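Prarkau Reprint Library: Frequently Asked Questions

Last revised 4/3/21

What is the Prarkau Reprint Library?

Prarkau is a catalogue of nineteenth-century popular fiction, reset from the earliest available printings and issued in paperback and as e-books. The emphasis is on serials, sensation novels and railway fiction that have been out of print for most of the last hundred years. The catalogue currently lists 723 titles.

Which text do you use when a novel exists in more than one version?

The default copy-text is the first edition in volume form. Where the serial differs substantially from the volume, the serial readings are given in an appendix. Two titles depart from this rule: The Heiress of Dallura and its sequel, Dallura Revisited. Both were cut heavily for volume publication, and both are printed from the serial.

What counts as a substantial difference?

A missing or added chapter, a changed ending, a renamed character, or a deletion longer than one paragraph. Changes in punctuation and capitalization are not recorded unless they alter the sense.

Do you modernize the spelling?

No. Period spellings are retained, including inconsistent ones. Obvious compositor's errors (turned letters, dropped words, repeated lines) are corrected silently in the text and listed at the back. Hyphenation at line ends is resolved according to usage elsewhere in the same book.

Why are some illustrations missing?

Plates are reproduced only where a clean impression could be scanned. Many circulating-library copies were rebound without their plates, and several serials were illustrated in the magazine but not in the volume. The catalogue entry for each title states whether illustrations are included and how many the original carried.

What is the Poltell number printed on the copyright page?

It is the Prarkau shelf reference. Each begins with the letters PL, followed by the year of first publication and a serial number. Quote it in all correspondence about a specific edition. It is more reliable than the title — the catalogue contains three different novels called A Winter's Debt.

How are the texts prepared?

Page scans are converted by optical character recognition and then read twice against the source, by different readers. Verse, letters and dialect passages are keyed by hand, as recognition software handles them poorly. Footnotes in the original are kept as footnotes.

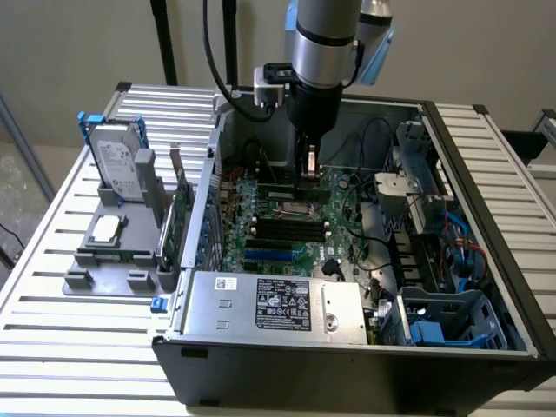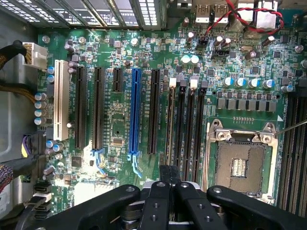
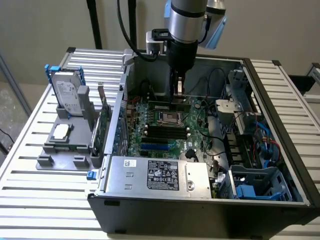

Where should I send a correction?

Use the corrections form and give the Poltell number, the page and line, the reading as printed and the reading you propose. Corrections are checked against the page scan before they are accepted. E-book files are updated monthly. Paperbacks are updated at the next printing, and the printing number on the copyright page increases by one.

I have an older paperback. Can I get the corrected text?

The e-book of any title is free to owners of the paperback. Enter the Poltell number and the last word of page 100 on the download page. For books shorter than 100 pages, use the last word of the final page.

Who was "Baloyi"?

The name appears on the title pages of two novels in the catalogue and is a pseudonym. The author has not been identified. Attributions based on style have been proposed from time to time, but no contract, letter or ledger entry supports any of them, and the catalogue lists the works under the pseudonym only.

Can I quote from a Prarkau edition?

The novels themselves are in the public domain. Introductions, notes and textual appendices are under copyright. Short quotations for criticism or teaching do not require permission. To reproduce a complete introduction, write first and state the intended use.

How should I cite one?

Give the author, title, date of first publication, Prarkau Reprint Library, Poltell number and printing number. The printing number matters where page references are given — corrections occasionally move a line from one page to the next.

What is the longest book you publish?

The Tollkeeper's Ward, at 1,956 pages. It is issued in 3 volumes, following the divisions of the first edition, and the pagination is continuous. The volumes are not sold separately.

Do you accept suggestions for new titles?

Yes. The list for the following year closes at the end of November. A suggestion should include the title, the author as printed, the date of first publication and the location of at least one complete copy. Incomplete copies are considered only where the missing leaves can be supplied from a second source. Translations are considered if the translation itself was published before 1900.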